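The Robot Learned It From Me, Unfortunately

I have spent a good part of this year teaching a pair of robot arms to tidy up, and I would like to complain about the student. My complaint is that it pays attention.

The job at Rurnier is simple to explain at parties. You steer the arms by remote control, you do a small chore, and the machine keeps a record of how you did it. Then you do the chore again. By April I had recorded 1,878 of these, which is more tidying than I have done at home in my adult life.

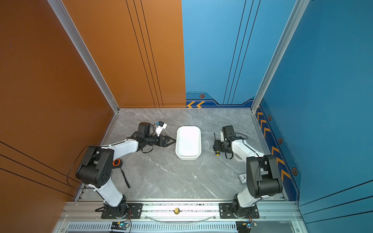

Bad habits travel well

Salim Were, who trained me, believes a good demonstration should be boring. Mine were full of personality. I hovered. I went in for a grip, lost my nerve, backed off and went in again. When we let the arms try on their own, they hovered too, with what I can only call my exact lack of confidence.

People imagine that showing is easier than telling. Try it with something you've done since you were nine. I can't say how I pick up a tool. My hand goes out and comes back with the tool in it, and I have never been consulted.

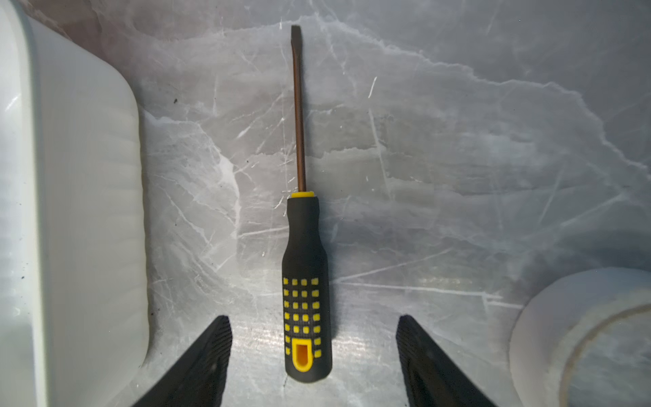

My own view is that we should pay the people who do the showing a lot more, and pick them a lot more carefully. The trade likes to brag about quantity. Our last batch ran to 2,561 demonstrations, and the figure got a slide to itself. Fine, but each one is a pile of small opinions. Take a screwdriver with a black rubber handle, narrow near the yellow collar and wide at the grip. Where do you close the fingers? I have a preference. Naomi Minja has another, and hers is better. The robot gets both of ours, and nobody on the slide asked which of us was any good.

I once threw out 51 of my own recordings in an afternoon. The chore got done in every one. I just wouldn't have wanted anybody to learn it that way, least of all something that will never get bored and improve on it. 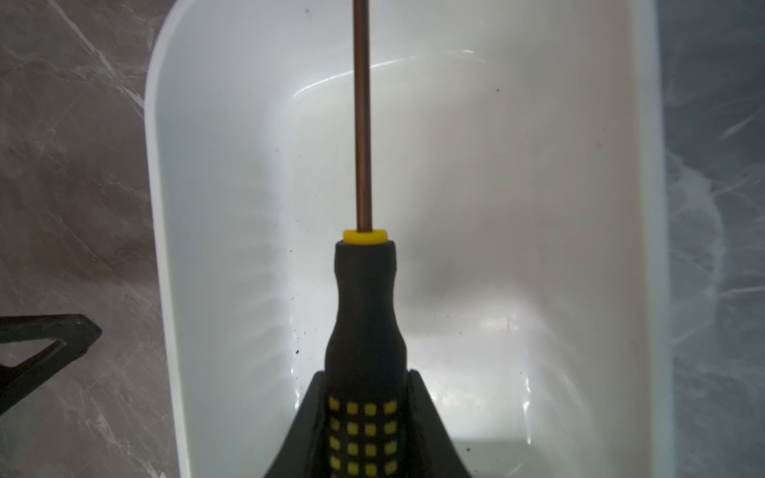
A screwdriver in the grip, with the white bin behind it.

Naomi still hasn't deleted any of hers. I've checked.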